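Werkstatt-Tipps: Demonstrationen aufnehmen, ohne den Feierabend zu verfluchen

Ich werde immer wieder gefragt, wie wir hier eigentlich an brauchbare Beispiele für das Lernsystem kommen, und meistens fange ich dann an zu erzählen und höre nicht mehr auf. Also schreibe ich es jetzt mal auf. Unser Projekt heißt Skiveno, es geht um das Zerlegen und Bestücken alter Desktop-Rechner, und der Satz für die erste Runde umfasste am Ende 847 Durchgänge. Davon waren 151 für die Tonne, fast alle aus den ersten Wochen (im September haben wir noch ziemlich herumprobiert!). Vieles davon hätte man sich sparen können.

Den Rechner festlegen
Klingt banal, aber ein Tower auf der Seite rutscht. Nicht viel, ein paar Millimeter pro Griff, und nach einer Stunde stimmt keine Position mehr. Wir hatten erst Klebeband, das hält bis zur Mittagspause. Besser sind Anschläge, die man in die Nuten der Alu-Profile schraubt, zwei reichen, über Eck gesetzt. Und bitte die Seitenwand ganz weg vom Tisch, sonst legt garantiert jemand den Schraubendreher darauf ab, und dann scheppert es mitten in der Aufnahme.

Eine Ablage drucken, die zum Teil passt
Am Anfang haben wir die Speicherriegel einfach auf den Tisch gelegt. Ganz schlechte Idee, flach liegend bekommt man sie mit zwei Fingern kaum hoch. Seit wir eine gedruckte Platte mit Haltern benutzen, geht das wunderbar! Druckt die Schlitze ruhig einen Hauch weiter, als ihr denkt, und brecht die Oberkante schräg. Unsere erste Version von Filov saß so stramm, dass die halbe Platte mit hochkam. Graues Material ist übrigens angenehm, darauf sieht man grüne Riegel in jeder Kamera sofort. Schwarz würde ich nicht mehr nehmen.

Kabel bändigen, aber nicht zu ordentlich
Da habe ich meine Meinung geändert. Zuerst habe ich in jedem Gehäuse alles sauber zusammengebunden, weil es so schön aussah. Nur lernt das System dann eben schöne Gehäuse, und beim ersten echten Altgerät mit quer liegendem Laufwerkskabel fährt der Greifer los, als wäre da Luft. Jetzt binden wir ungefähr jedes zweite Mal zusammen und lassen es sonst hängen, wie es kommt. Was zum Arm selbst gehört, wird dagegen immer gesichert, mit Klettband und einer großzügigen Schlaufe am Gelenk. Kabelbinder nur, wenn ihr gern mit dem Seitenschneider arbeitet.

Langsam führen und Pausen zulassen
Wer den Arm steuert, wird mit der Zeit schneller und merkt es gar nicht. Dann sind die Durchgänge vom Vormittag und die vom Nachmittag zwei verschiedene Welten. Ich stelle mir inzwischen ein Metronom aufs Handy – ja, wirklich – und mache pro Teilschritt einen kleinen Halt, kurz über dem Sockel oder der Steckleiste. So findet man beim Schneiden auch die Übergänge leichter. Nach 36 Durchgängen ist bei mir Schluss, dann übernimmt jemand anderes oder es gibt Kaffee.

Fehlversuche behalten
Bitte nicht gleich löschen, wenn der Riegel verkantet! Wenn ihr ihn danach sauber zurückholt und neu ansetzt, ist das eine richtig wertvolle Aufnahme. Wir legen solche Durchgänge in einen eigenen Ordner und schreiben ein Stichwort dazu: »verkantet«, »abgerutscht«, »Clip zu«. Wegwerfen tun wir nur, was kaputt aufgezeichnet ist oder wo eine Hand durchs Bild geht. Die Leute von Esbridge machen es strenger und behalten nur die glatten, aber deren Teile sind auch viel größer.

Licht und Kleinkram
Vorhang zu, Deckenlicht an, fertig. Die Sonne wandert, und blankes Blech im Gehäuse blendet dann alle halbe Stunde woanders. Notiert euch außerdem, welcher Rechner gerade dran ist, am besten mit einem Zettel, den ihr vor dem Start einmal in die Kamera haltet. Und tauscht das Gehäuse nach spätestens 65 Aufnahmen aus, auch wenn der Umbau nervt. Bei Afridi bekommen wir ausgemusterte Tower gleich stapelweise, fragt einfach mal bei euch in der Gegend nach, die meisten sind froh, wenn das Zeug wegkommt.

Vor jedem Start gehe ich noch einmal um den Tisch: Greifer offen, Ablage bestückt, Platz im Gehäuse frei, Speicherkarte nicht voll. Letzteres vergesse ich immer noch nach fast jedem Urlaub.

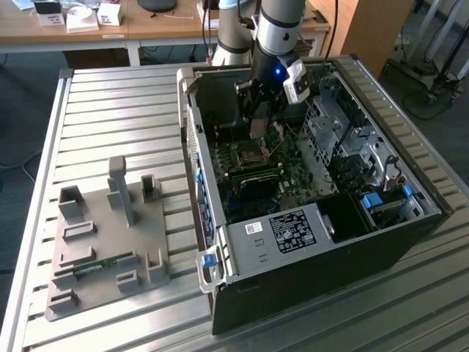
Ach so, und die Schrauben der Seitenwand kommen bei uns in ein Marmeladenglas mit Deckel. Der Deckel ist wichtig, fragt nicht.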